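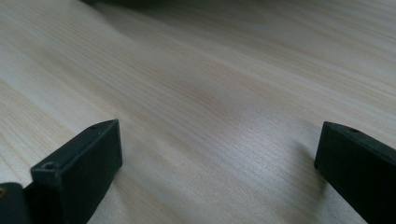 Section 3 deals with the worktop as a surface to be specified, inspected and maintained. Section 2 covered frames and joints and is assumed here. Three properties matter for a light duty table: grain direction, sheen, and color consistency. Grain is recorded relative to the edge at which the user sits or stands. On the tabletop shown, the lines are fine, straight and closely spaced, and they would be entered as "even, close." Sheen is less easy to record, as it changes with the angle of view. Toward the upper right the same top looks brighter and washed out where it reflects light, and at the lower right it looks cooler and grayer. Neither reading is a defect. Students who log a color difference on the basis of one viewing angle will be asked to repeat the inspection.

3.1 Inspection procedure

Clear the top. Wipe with a dry cloth, then a damp one, then dry again. View from a low angle along the grain, then across it. Mark scratches, dents and raised edges on the plan sheet. Do not mark reflections.

Record the surface under the room lighting in normal use. If a second lamp is brought in, note its position on the sheet. The Indotholm sheet has a box for this; the older Zirnau sheet does not, so write it in the margin.

3.2 Size and edges

The course reference table is the Kundis 1174, named for its length of 1174 mm. Depth is 729 mm. Measure both at the midpoint of the edge, never at the corner, as rounded corners shorten the reading. Corner radius on the reference table is 12 mm. Check it with the template.

Cable openings are measured from the center of the hole to the nearest edge. An opening in the far edge keeps the working side clear but is harder to reach when the table is against a wall. Record whether a liner is fitted.

3.3 Layout of the working area

For two-handed tasks the top is divided into a storage zone, a working zone and a clearance strip at the near edge. Storage goes to one side. The working zone is the open middle. Cables should leave by the shortest route that does not cross it.

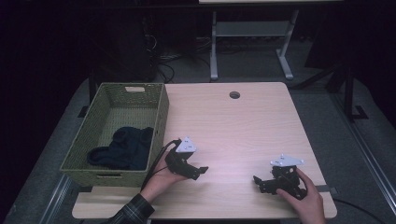
Fig. 3.2. Table with basket at left and open middle area. Note the round opening in the far edge.

The basket in Fig. 3.2 is open-topped and rectangular, with handle slots in the near and far walls. For layout purposes it is drawn as its outer rectangle, including the rim. Soft contents, such as the dark knitted cloth, are not drawn unless they extend past the rim. The lower ledge along the near edge is drawn as a separate strip and is not added to the depth of the top.

3.4 Exercise

Draw the layout of Fig. 3.2 in plan, without scale. Show the three zones. Then repeat with the basket moved to the right side and state which cable routes have to change.

Reading: Mahasneh, Tables and Benches (2000), chapter on surfaces. The July handout on finishes is still valid except for the cleaning table.

Revised 18 Oct 2026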